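Primcombe Water Slides

Phone-microscope photographs of pond and tap water, with field labels

Version 3

Summary

Primcombe Water Slides is a set of photographs of water samples taken through a clip-on lens attached to an ordinary phone. Each photograph comes with a short record that says where the water came from, how the slide was made, and what a trained reader marked on it. The set was put together to help people build and test simple screening tools for places that have no lab nearby.

The set holds 1,000 photographs from 22 sampling sites. Of these, 700 have been marked by two readers and are ready for use in training or testing. The rest have been marked once, or not at all, and are kept in a separate folder.

What is in the download

photos/marked - photographs with two sets of reader marks
photos/open - photographs with one set of marks or none
records.csv - one row per photograph
sites.csv - one row per sampling site
marks/ - one text file per marked photograph, named after the photograph
tools/ - two short scripts, described further down
CHANGES.txt - what changed between versions

All photographs are JPEG files as saved by the phone. They were not cropped or sharpened. Location data was removed from the files before release, and the site names in sites.csv are short codes that do not point to a street or a property.

How the samples were collected

Water was collected in the Jandness valley and along the lower part of the Cullinane canal. Collectors filled a clean screw-top bottle just below the surface, wrote the site code and the time on the lid, and kept the bottle in a cool bag until the slide was made. Most slides were made within the same afternoon. Where a bottle was kept overnight, the column held_overnight in records.csv says yes.

Tap samples were taken after the tap had run for a minute. There are far fewer of these than pond or canal samples, and most of them show very little.

The lens is the Worolari clip, second model, which holds a ball lens in a printed plastic mount. The drawings for the mount are in a separate repository. Light came from a small white LED under the slide with a layer of tracing paper over it. Collectors were asked to use the same phone for a whole session, and the phone column in records.csv gives a code for each one.

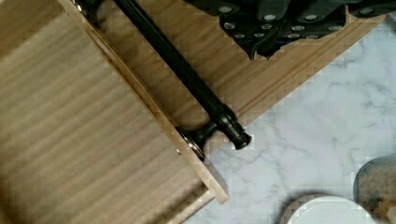

Slides were made with one drop of water and a cover slip. No stain was used in version 1. From version 2 on, a second slide was made from each bottle with a drop of iodine added, and the column stain says which of the two a photograph shows. If you are comparing sites, compare stained with stained and plain with plain. The two look very different and a model will pick up on the color before anything else.

How the marks were made

Readers worked from a printed guide with eight classes: green algae, diatoms, blue-green filaments, ciliates, rotifers, plant fragments, air bubbles, and other. They drew a box around each item that was in focus and left out anything too blurred to name. Air bubbles were given a class of their own after an early test showed them being taken for round algae.

The two readers did not see each other's marks. Where they disagreed on a class, both answers were kept. We have not tried to settle them. The script merge_marks.py offers two ways of dealing with this: keep only the boxes where both readers agree, or keep everything and add a column for agreement.

Agreement is good for diatoms and air bubbles and poor for plant fragments. Users who do not need plant fragments may want to fold them into other.

Suggested split

The file records.csv has a column called split. It puts 600 of the marked photographs in train and the remaining marked photographs in test. The split was made by site, so no site appears in both parts. Please keep it that way if you make your own. Photographs from the same bottle are close to copies of each other, and a random split gives scores that are too high.

Known problems

- The edges of the field are out of focus in every photograph. This comes from the ball lens and cannot be corrected.
- Scale is approximate. A ruled slide was photographed at the start of each session, but the clip may shift on the phone when it is bumped.
- Two phones apply strong smoothing in low light. Their codes are P04 and P09.
- Samples from January are few, and the canal sites were not reached at all that month.
- Time of day is missing for one early session.

What it should not be used for

The set does not say whether water is safe to drink. Bacteria are too small to be seen with this lens, and no chemical tests were done. A photograph with no marks means only that the readers found nothing large enough to name. Please do not present results from this data as a health test.

Using the scripts

Both scripts need Python 3 and the pandas library.

python tools/merge_marks.py --mode agree
python tools/check_files.py

The first writes merged.csv to the current folder. The second checks that every row in records.csv has a photograph and lists any that are missing. Run it once after unpacking - large downloads have sometimes stopped early without an error.

License and contact

The photographs and marks may be used and shared with credit to the Primcombe project. The scripts are under the MIT license. Report wrong marks or broken files through the issue page, and include the photograph name and the version number from CHANGES.txt.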